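租小型办公室之前，怎样自己量一遍、算一遍
写给第一次签办公室租约的朋友

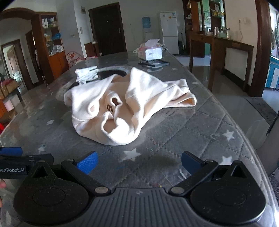 我帮人看办公室看了不少年头，最常被问到的一句话是：“中介说这间有一百多平，可我怎么看都不像，是不是被骗了？”多半没有被骗，只是大家嘴里说的“面积”根本是两回事。所以我一直劝朋友们，去看房的时候别光站在窗边感叹采光好，带上一把卷尺、一支铅笔和一沓方格纸，老老实实把房间量一遍。量之前先想想自己那几张长桌要怎么摆，桌面会不会正对着窗。像图里这样，垫子上再铺一层透亮的塑料布，窗外的光一块一块地映在上面，要是换成每天盯着看的显示器，坐在那里的人可就受累了。这些事情在平面图上是看不出来的，得人到了现场才知道。

下面这套办法是我跟老搭档Edeltraud Steinbach一点点攒出来的，不难，就是要有点耐心。一个下午足够了，中间还能喝杯茶。

一、先把三种面积弄清楚

建筑面积，一般是把墙体和分摊的公共部分都算进去的数字，电梯厅、走廊、卫生间、设备间，都有您的一份。套内面积，大致是您自己门里面的部分，墙体也有计算的规矩。使用面积，才是您真正能摆桌子、能走路的地方。

报价的时候，对方用的往往是第一种。这没什么不对，行规如此，可您得拿到书面的说法，弄明白租金是按哪一种算的，物业费又是按哪一种算的（有时候这两样还不一样呢！）。我见过一位租客Bradley Marsden，谈租金的时候谈得漂漂亮亮，到了交物业费才发现基数不同，心里别扭了好久。

二、带什么去

一把五米以上的钢卷尺，有激光测距仪更好；方格纸，铅笔，橡皮；手机充满电；一卷纸胶带。纸胶带很多人想不到，可它特别好用，把桌子的轮廓贴在地上，走两圈，宽不宽敞马上就有感觉了。

要是能叫上一个人一起去就更好。一个人拉尺子，尺头老是跑，气得人想摔东西。

三、怎么量

从进门左手边的墙角开始，顺时针走一圈，每一段墙都量，量完马上写在纸上，千万别说“我记得住”。遇到柱子，量它的长和宽，也量它离两边墙的距离。窗台如果往里突出来，也要记。暖气片、风机盘管的罩子、消火栓箱，统统画上去，这些东西前面都不能堆东西，等于是从您的地方里切走了一块。

然后量净高。净高要量三处：窗边、房间中央、门口。有吊顶的房子，这三处常常不一样高，管道多的地方会压得很低。

最后量门和电梯。门洞净宽、电梯门净宽、轿厢深度，这三个数决定了您的会议桌进不进得来。Aigars Petrauskas搬到Ilcombe大厦的时候，那张整块桌面的大桌子在一楼大堂放了两天，末了还是请师傅锯开的。他后来跟谁都讲这件事，讲得比自己公司的业务还起劲。

四、怎么算

把房间拆成几个长方形，各自长乘宽，加起来，再减掉柱子。举个我手边的例子：一间房报的建筑面积是44平方米，我们量下来，能用的是30平方米。30除以44，得数差不多是百分之六十八。这个比例，您可以拿去跟同一片的其他楼比一比。

比的时候别只盯着这一个数。公共区域大，有时候是因为走廊宽敞、卫生间体面、茶水间真的能用，客户来了脸上有光。也有些楼，公摊不小，走廊却窄得两个人要侧着身子过，那就要好好问一问了。

算完单价，再算一个“实际单价”：月租金加上物业费，除以您量出来的使用面积。几处房子都这样算一遍，写成一列，贵的和便宜的常常会换位置。Modupe Onuoha替她的翻译社挑房子那阵子，原本最中意的一间，一算就排到后面去了，她还不服气，又算了一遍。

五、量完别急着走

灯全部打开，空调打开，安安静静地坐一会儿，听一听。隔壁有没有声音？新风口有没有风？把手放上去试试。每个插座都插一下充电器，不通的在图上画个叉。手机打一通电话，从门口走到最里头，听听信号断不断。

如果方便，请分两次来，一次上午，一次傍晚。上午看电梯排不排队，上班高峰的时候在大堂站一会儿就有数了；傍晚看西晒，也看物业几点关中央空调。有一栋楼，晚上六点准时停，加班要另外申请，而且按小时收费。这一条不写在宣传册上，写在租户手册里，所以租户手册一定要讨来看，整本看。

六、看合同时回头对一对

把您自己画的图摊在合同旁边，一条一条地对：

面积写的是哪一种，附图的边界线画在哪里。
免租期从哪天起算，装修期间物业费收不收。
押金几个月，退还的条件和期限。
交还时要恢复到什么样子。“恢复原状”四个字很宽，最好附上照片，双方签字。
停车位、招牌位、信箱，口头答应过的都请写进去。
续租要提前多久通知，租金怎么调，有没有上限。
转租或者提前退租，能不能谈，怎么赔。

恢复原状这一条我要多啰嗦两句。拿钥匙那天，趁房间里什么都还没搬进来，把每面墙、天花板、地面都拍下来，存两份。Sidra Khokhar退租的时候，业主方说地板上那道划痕是她弄的，她把当初的照片翻出来，五分钟就谈妥了。那道痕迹早就在那里！

七、几个常有人问的

物业不让量怎么办？很少遇到。提前打个招呼，说要给家具公司出图，一般都会有人带您进去。

房间是斜的、圆的怎么办？拆成三角形，量三条边，回家慢慢算，或者交给会画图的朋友。圆弧那一小块，估一个数就好，别在上头耗一下午。

多少人的团队要请专业的人来量？我的习惯是，十几二十个工位以内自己量就够用了；再大，或者一租就租一整层，还是请测绘的来，那点费用跟一年的租金比起来很小。

还有一位读者来信问，自己量出来的数和合同上的差了一点点，要不要去争。先看合同里有没有写误差怎么处理，再看您量的和合同写的是不是同一种面积，也请复量一次再开口。我自己就有一回把7看成了1，理直气壮地给人家打了电话，后来提着水果去赔的不是。从那以后，我写7都在中间加一小横。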